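October 13, 2019

Tinside opens its family lounge at the Mulligan building

I've been wanting to write this one since January! Tinside is opening a family lounge on the ground floor of the Mulligan building, and it's all about sitting down: a big soft green sofa for the grown-ups, small chairs for the kids, and pillows that are meant to be moved, hugged and put back (more or less) where they came from.

The sofa cushions are deep and squashy, so we kept the throw pillows simple. Pink on green was my pick, and I'm sticking with it.

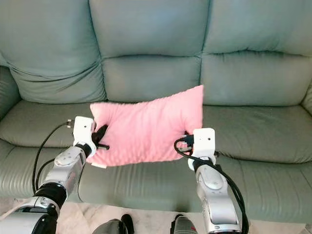 Do I have to book a seat in the lounge?

Walk-ins are fine at any hour we're open, but groups of more than 20 should call the front desk first.

The kids' side took us longer. We tried 3 layouts before we settled on pale blue chairs that little ones can get in and out of without help, with cushions close by for story time — the bumpy pink kind that small hands can't leave alone. 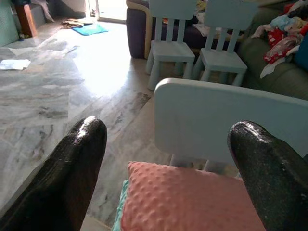 Rosalind Tack
Lounge Manager, Tinside

Our fabrics and cushions come through Oledero, and the seating plan was drawn up with Tutis, who put up with a lot of phone calls from me. Entry is free for the first 4 weeks. After that it's $3 per family, and kids under two never pay. Come by, grab a pillow and stay as long as you like!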